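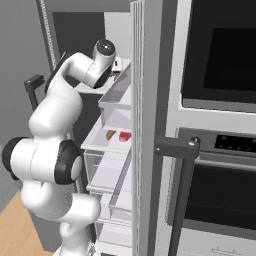

A white robot arm reaching toward an open refrigerator door. Computer rendering.

Gouveia is killing off Pikis points, and shoppers are not happy
Posted 09/01/2023 by Karine Carrier

So the email finally went out. If you shop at Gouveia you probably have it sitting in your inbox under a subject line about "an exciting new way to save," and if you're anything like me you deleted it before reading the second paragraph. Go dig it out of the trash! The second paragraph is where they tell you that Pikis, the points program we've all been feeding for years, shuts down at the end of December, and that whatever is left in your account at that point is gone. No cash, no gift card, no rolling it over into the replacement.

The replacement is an app called Andero. You scan it at the register and get "member prices" on certain items, which change every week. There are no points in it at all.

I've had a Pikis card on my key ring for so long that the bird on it has worn off. I checked my balance last night and I've got 3,227 points. Under the current rules 900 points gets you a $9 voucher, and you can only cash them in blocks of 900, so I can pull out three vouchers and the rest is stranded unless I buy enough groceries before the deadline to fill up another block. (I did the math on a napkin. I'm short by 373, and at a point per dollar that's a lot of cereal.)

The stranded part is what has people mad. I spoke to Rui Sequeira, who runs the local shoppers' page where most of the complaining has been going on, and he told me the messages started coming in within an hour of the email. His own balance is 285. "It's less than three bucks, I know that," he said. "But they told me it was mine. It says 'your points' on the receipt. Every single receipt." He wants Gouveia to pay out the leftovers at the same rate as the full blocks, a penny a point, and he's put up a letter people can sign at the page. He wouldn't give me a number of signatures, and said he'd share it once the letter has been sent.

I called Gouveia's head office too. Simão Ramalho, the company's marketing director, called me back the same afternoon, and he was perfectly nice about it. His line is that most members never redeemed anything. They'd collect for a year, forget the card, lose the card, get a new card, and start over. He says Andero gives everybody the discount right there at checkout without having to save up. "We'd like people to see the benefit on the day they shop," is how he put it.

Okay, fair enough, I have lost a card or two myself. But I asked him directly why the partial balances can't be paid out, and he said the terms and conditions have always described points as having no cash value. Which they do! I looked it up, and it's in section 14. I also looked at the posters still hanging by the carts at my store, and those say "Points are money in your pocket." I read that one to him over the phone. He said the posters were being replaced.
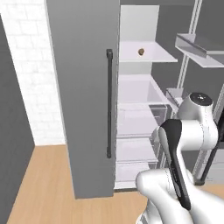
There's another wrinkle, and it has to do with who gets to see what you buy. The old card didn't need much, just a name and a mailing address, and I know people who signed up as their dog. Andero wants a cell phone number, an email, and a date of birth, and there's a box about sharing your purchase history with "selected partners" that comes already checked. You can uncheck it, but it's two screens deep, under a heading called Preferences, and you have to hit Save at the bottom or it doesn't stick. I missed the Save button the first time.

The app itself was built by Fistex, a software outfit that also does the self-checkout screens. I asked them who the selected partners were and was sent back to Gouveia. Ramalho said a list would be posted before the launch. He also said that none of the partners get names or phone numbers, only what he called grouped information, and that the checked box was something they were "looking at again." I'll be looking at it again too.

Cristóvão Figueiredo teaches consumer law at the college here and was kind enough to read the terms for me over lunch. He doesn't think anyone's going to win a lawsuit over this. Stores are generally allowed to end a rewards program as long as they give fair notice, and he thought four months was on the decent side compared with some he's seen. He was less impressed with the posters. If a company spends years calling something money, he said, it shouldn't be surprised when customers would like to have it. He thought the cheap and sensible thing would be to pay the leftovers and get a nice headline out of it.

I tend to agree with him. I don't think the people at Gouveia are villains, and I'm going to keep shopping there (it's the only place near me with decent bread, sorry). But a store this size knows exactly how many of us have an odd amount left over. Somebody picked the size of the block, and somebody decided the remainder goes to zero. I asked for the total value of all the unredeemed points and was told it's not a figure they release. Try telling the register that when you're three bucks short!

The other group I'd worry about is anyone without a smartphone. Adelino Godinho, who I bumped into at the service desk while he was asking about this very thing, has a flip phone and has no plans to get rid of it. The clerk told him there'd be a plastic Andero card "at some point." He asked her when, and she didn't know, poor thing, she'd only found out about it that morning. Ramalho confirmed to me that a card is planned, but it won't be ready on day one. Until then, no app means full price on anything with a member tag.

A few practical bits if you've got a Pikis account. Your balance is printed at the bottom of your receipt, under the tax line, and you can also get it at the service desk with your card. Vouchers can be printed at the kiosk by the entrance, if your store's kiosk works, and mine has had a paper bag over it since spring, so I had to get in line. Vouchers you've already printed stay good for 90 days, even past the shutdown, but you have to print them before the program ends. Points from online orders take a week to show up, so don't leave a big order to the last few days.

Rui's letter stays up for signing through the end of the month. I've asked Gouveia whether they'll answer it, and Ramalho said they read everything that comes in. If I get something firmer than that I'll add it to this post.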